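3.2 Why the notebook stays open

I should say up front that I came to this study as somebody who owns far too many notebooks, so I had opinions going in. My hunch was that people use a small notebook much more when it sits open on the table than when it sits closed, even if it's the same notebook in the same spot. The earlier work I could find (see Section 2) mostly looks at what people write and hardly ever at where the thing lives between one note and the next, and that second part is what I wanted to get at.

We ran the table study in two rounds, one at Stolteo and one at Assunção, starting in January. Each round had 20 people. Everybody got the same kind of pocket notebook and the same simple instruction – put it on your table and leave it there, open or closed depending on your group. I didn't tell anyone what to write. Shopping, phone numbers, doodles, all fine! We logged 1000 entries in total before we stopped, and I read every one of them (some of the grocery lists were lovely).

Figure 2. A light green cover with pale blue pages, open on a gray stone-patterned tabletop.

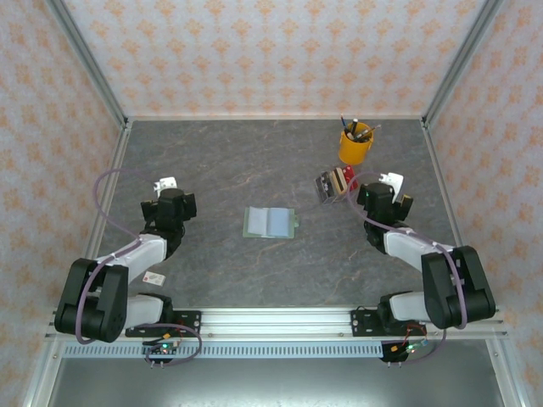
What surprised me most was how much the tabletop mattered. On a busy surface, with mail and cups and keys all over it, the open group and the closed group came out looking pretty much alike. On a clear one the open group pulled way ahead, and of the 1000 entries, 500 came from people who had an open notebook and a clear table. I had planned to treat clutter as background noise and ended up giving it its own column in the Triletti coding sheet, which meant going back and recoding the whole first round. That was a long couple of evenings.

Cover color did less than I'd hoped. I like a pale cover on a gray table, and a few people wrote that theirs was easy to spot, but I can't pull an effect out of that and I won't try. Page size is a different story, and I come back to it in Section 4 along with the Stiltska comparison, where the pages were bigger and people wrote in full sentences a lot more often.

One more thing about the closed group. Several of them told us they had started leaving a pen on top of the notebook, and we let that go in the first round. For the second round we asked for the pen to stay beside it.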